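Drawers, doors and hinges: small repairs around the kitchen

Most kitchen cupboards last a long time if the hardware is kept clean and the screws are kept tight. The jobs on this page need a couple of screwdrivers, a tape measure, a pencil, some PVA glue and a vacuum cleaner with a narrow nozzle. A cordless drill is handy but you should do the final turn of every screw by hand, especially in particleboard.

Sticking drawers

Take the drawer right out before deciding what is wrong with it. On metal runners there is usually a small lever on each side. Push one lever up and the other down at the same time, then pull the drawer straight towards you. Older runners with a white nylon wheel have no lever. Pull the drawer out to its stop, lift the front and it will come free.

Vacuum the runners first. Crumbs, rice and rubber bands collect at the back of the track and stop the drawer closing for the last few centimetres. Wipe the track with a cloth dampened with warm water and a drop of dishwashing liquid, then dry it. If the runner has ball bearings, don't pour anything into it. The factory grease is meant to stay there and a degreaser will strip it out.

Timber drawers on timber runners need a different approach. Rub a plain white candle along the bottom edges of the drawer and along the runners in the carcass. Slide it in and out ten times or so and wax again where you feel it drag. Don't use cooking oil. It goes gummy by winter and takes the dust with it.

If a timber drawer only sticks in wet weather, wait for a dry spell before you plane anything off. A drawer that has been trimmed in a humid February will rattle in August.

Drawer bottoms that have dropped

A thin drawer bottom sags when it has been carrying tins or a stack of plates. Empty the drawer, turn it upside down on a towel and look at the groove along the front. If the panel has only slipped out, flex it back into place and run a bead of PVA along the groove. Put a few heavy books on it and leave it for 24 hours.

If the panel is bowed, flip it over so that the bow faces up. It will flatten out under load and should give you a few more years. If the edge is torn or swollen, cut a new one from ply of the same thickness. Measure the groove as well as the panel, as old panels are often thinner than whatever the hardware shop stocks now.

Cupboard doors that won't line up

Concealed hinges have two or three adjusting screws. The one nearest the door moves the door left and right. The one further back, inside the cupboard, moves the door in and out. Up and down is done either by a third screw or by loosening the two screws that hold the mounting plate.

Start with the door that looks worst and adjust only one screw at a time, half a turn, then close the door and look. Do the same to both hinges if the whole door needs to shift. Adjust just the top hinge if the door is leaning. Work along the row from one end so you aren't chasing the gap back and forth.

An even gap of 3 mm between doors is what most kitchens were built with. A scrap of cardboard of that thickness makes a good gauge.

The older Girier hinges that turn up in a lot of flats have a slotted screw for the in and out adjustment and it chews up easily. Use a screwdriver that fills the whole slot. If the slot is already damaged, press a wide rubber band over it and push the screwdriver through the rubber.

Loose hinge screws in particleboard

A hinge screw that turns and never tightens has stripped its hole. A longer screw is the usual first thought but check the thickness of the door before trying one. It doesn't take much to push a point through the front of a laminated door.

The repair is simple enough. Take the screw out and blow the dust from the hole. Dip two or three wooden toothpicks in PVA, push them in until the hole is full and snap them off flush. Leave the glue overnight, make a small starter hole with a bradawl and put the original screw back by hand.

Where the particleboard has swollen and crumbled, toothpicks won't hold. Drill the damaged part out to 8 mm, glue in a short piece of dowel and trim it flush with a chisel once it is dry. Stop the drill at a depth marked with a bit of tape around the bit. For a door that has torn out completely, a stainless repair plate that spreads the load over a wider area is the better fix.
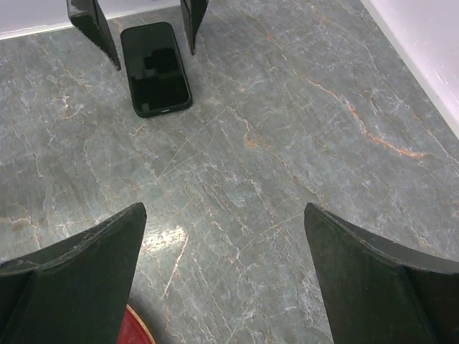 Page last changed: 15th March, O. Kravets

Handles and knobs

Loose handles are nearly always a loose machine screw on the inside of the door. Hold the handle still from the front and tighten from behind. If it works loose every few weeks, add a spring washer under the screw head or put one drop of low-strength threadlocker on the thread. Don't use superglue. You won't get the handle off again without damaging the door.

Machine screws for handles are sold in 25 mm and longer lengths, many of them with score marks so that they can be snapped shorter. If a new handle bottoms out before it is tight, the screw is too long. Cut it down, then run a nut back over the cut end to clean up the thread. Remember to put the nut on before you cut.

When changing to handles with a different hole spacing, fill the old holes first and let the filler harden before you drill new ones close by. A backplate will cover both old holes and saves repainting.

To drill a full set of matching holes, make a template from a flat scrap of ply. Screw a small batten along two edges so it hooks over the corner of the door, drill the holes once in the template and use it for every door. Flip it over for doors that open the other way. Clamp a piece of waste timber behind the door so that the bit doesn't break out on the inside.

Squeaks

Work out which hinge is making the noise by opening the door slowly with a finger resting on each hinge in turn. You can usually feel it. Wipe the hinge clean and put a small amount of dry silicone lubricant on the pivot, then work the door a few times and wipe off what is left. Keep spray away from the shelf where the food is. Spraying a little into a jar lid and putting it on with a cotton bud makes less mess.

Butt hinges on pantry and laundry doors can be done by tapping the pin up with a nail and a light hammer, one hinge at a time, with the door closed. Clean the pin with fine steel wool, smear it with petroleum jelly and drop it back.

Soft-close units that have stopped working

Soft-close dampers wear out. They are also switched off by accident more often than you would think. Look for a small slide or switch on the cup of the hinge before buying anything. Light doors are often fitted with one damper turned on and one off, and someone has flicked the wrong one.

If the damper has leaked there will be an oily smear below it. It can't be refilled. Clip-on dampers for Gruvton hinges are sold in pairs and push on without tools. For other hinges, a plunger type that screws into the corner of the cabinet will do the same work and costs a few dollars.

Magnetic and roller catches

A catch that doesn't hold is often just out of line. Stick a small lump of Blu Tack on the strike plate, close the door against the catch and open it again. The dent tells you how far to move the catch. Most have slotted holes, so loosen the screws, slide the catch and tighten up again.

Clean both faces of a magnetic catch with methylated spirits. A film of cooking grease is enough to weaken it, particularly on the cupboards beside the rangehood.

Swollen edges near the sink

Water gets in at the bottom edge of the sink cupboard doors, where the edging is thin and the tea towel hangs. Once the board has swollen it won't go back to its old size, but you can stop it getting worse. Take the door off and leave it standing somewhere dry for a week. Sand the raised part lightly with 180 grit, wipe off the dust and seal the bare edge with two coats of clear varnish or oil-based primer.

Re-glue lifting iron-on edging with an iron on a medium setting and a sheet of baking paper in between. Press it down with a block of wood while it cools. If the old glue has dried out, scrape it off and use contact adhesive.

Hang tea towels on a rail instead, or on the oven door when the oven is off.

A few things worth keeping in a jar

Spare shelf pins in 5 mm and 6 mm. Felt or clear bumper dots for the backs of doors. A handful of 16 mm particleboard screws. Toothpicks. One spare hinge of the type used in your own kitchen, with its mounting plate, bought before the maker changes the pattern. Write the brand and the opening angle on a bit of masking tape and stick it to the jar.

How often

Vacuum the runners when you wipe out the drawers. Check the handle screws twice a year, and the hinge screws on the bin cupboard and the pantry at the same time, as those two get opened more than the rest. Tall pantry doors with shelves on the back should be checked more often and not loaded with full bottles above the middle hinge.

See also: Regrouting a splashback. Sharpening kitchen scissors. Replacing a tap washer.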